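How to trace an old inquest report in a local newspaper
By Genivaldo Conceição
Updated 5 September 2026

Families often know the year of a death but have never read what was said at the inquest. Local papers usually sent a reporter, and the printed account can be fuller than the official file. These steps are based on the reading room at Mandach, but most newspaper archives work in a similar way.

Step 1. Write down what you know
Put the full name, the area where the person lived and the date of death on one sheet. Add other spellings of the surname. Reporters worked from what they heard in court and often got it wrong.

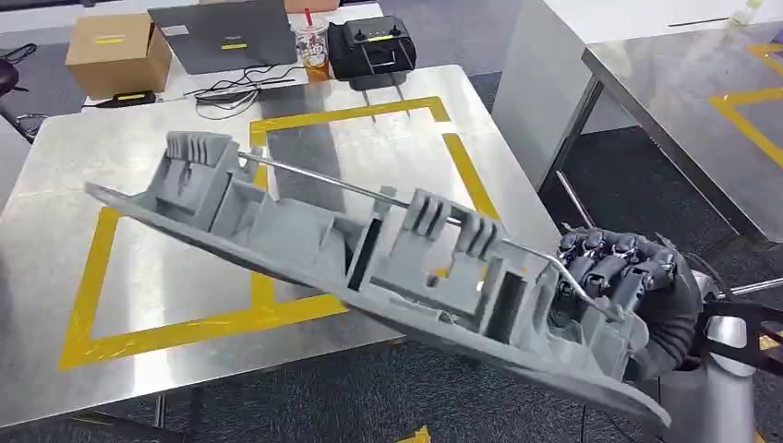 Step 2. Search the card index
Look under the surname first, then the street, then the name of the coroner. Each card gives a reel number and a page. My own search led to reel 2188, and the inquest was on an inside page with no headline of its own.

Start with the week of the death and read forward. An inquest may be opened within days and then put off for months, so a death in December can turn up in the following summer's papers.
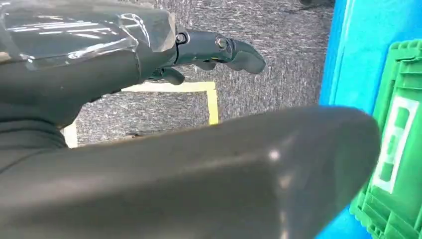 Can I ask for the coroner's file as well?
Write to the office that holds the records for that district and give the date of the inquest. Some files are closed for a set period, and close relatives may be asked to prove who they are.

Step 3. Order a copy
Fill in the request slip with the reel, date, page and column. If you were given a file number (ours was 956), put it in the top corner. Copies are posted within 14 days. You can order 2 pages on one slip.

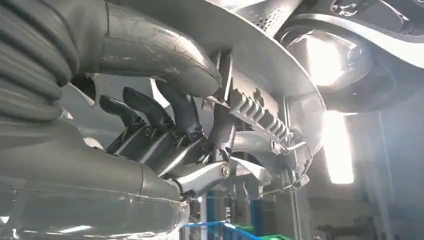

A robotic hand seen from below.

Step 4. Check it against another paper
Evening and weekly titles often quoted different witnesses. Note the title, date and page on the back of every copy, in pencil. Keep the copies flat and out of sunlight.

If a report names a witness who may still be living, speak to your relatives before you put any of it online.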